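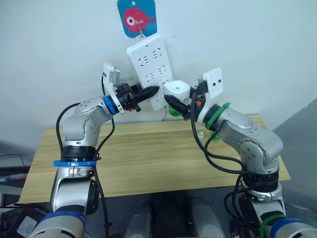

October 1, 2018 – by Danai Karras
4 min read

Notes for week 5: plugs, adapters and power strips

Okay, so last time I promised we'd get to the boring little things everybody owns and hardly anyone reads the label on. Get out the adapter you brought from home (if you forgot, share with a neighbor) and turn it over.

First thing to find is the rating. Amps and volts are usually printed in tiny type near the prongs, and I need my reading glasses for it – no shame. Multiply the two and you have watts. Write that number in your notebook, then write down what you normally plug into it. A phone charger is nothing. A space heater is a lot!

Second, an adapter changes the shape of the plug and that's all it does. It won't turn 230 volts into 120. Dionysis Triantafyllou asked me in September whether his hair dryer would be fine abroad with just an adapter, and the answer is no, unless the dryer's own label lists both voltages.

Power strips: add up everything on the strip, not only the biggest thing. And please don't plug one strip into another. I know, I know, we've all done it behind the TV.

When you pull something out, hold the plug body and never the cord. If a plug feels warm or wobbles in the socket, stop using it and bring it in – I love looking at those.

For next time: list every strip in your kitchen or bedroom, with its rating and what's on it. Half a page is plenty.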